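Growing for the whole district: an interview with Aarne Kuusisto

April 29, 2026

Aarne Kuusisto has run the seed-saving courses at Fondeo, the growers' training centre, since the old potato store was turned into classrooms. He grew vegetables for market before that, and he still keeps a few beds of his own.

The centre's new course began in February and takes 15 farmers at a time. It deals with beans, peas and leafy crops, and everyone who finishes it goes home with seed to multiply. Kuusisto said the places were taken before the notice had gone up in every village hall.

"People are tired of ordering seed and finding the variety has been dropped," he said. "They had a bean they liked, they knew when to sow it, and then one year it isn't in the list."

Most of the teaching is done outside. The farmers learn how far apart to plant crops that cross, how to pick out poor plants before they flower, and when to leave a pod on the stem. Kuusisto said the last point causes the most trouble.

"A vegetable grower is trained to pick early. For seed you have to walk past it for weeks. I have seen good growers strip a row out of habit."

Two varieties are being grown on in quantity this year: Brukis, a climbing bean, and Piledier, a late kale. Both came from gardens in the district. The centre holds 3578 packets in its cold room, and each has a card giving the grower and the year of harvest.

Asked whether farmers could make money from seed, Kuusisto was careful. "Some can. A small plot of clean kale seed is worth having. But it ties up the ground into a second year, and I tell them to work that out first."
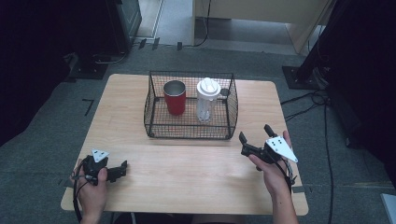 Drying and storage take up the final part of the course. Kuusisto said more seed is lost in sheds and kitchens than in the field, mostly through damp. He doesn't ask anyone to buy special jars. A white plastic bottle with a lid, like the one standing beside the red cup in the wire basket, will do for beans at home once they are dry enough to snap. "Label it the same day," he said. "You won't remember in spring."

The Dhillon farm, which lent the centre land for its first trials, will take the next group for field days. Kuusisto would like a better threshing floor before then and has asked for a price on the work.

"We are still doing it on a sheet in the yard," he said. "It's slow, and when the wind gets up we have to stop."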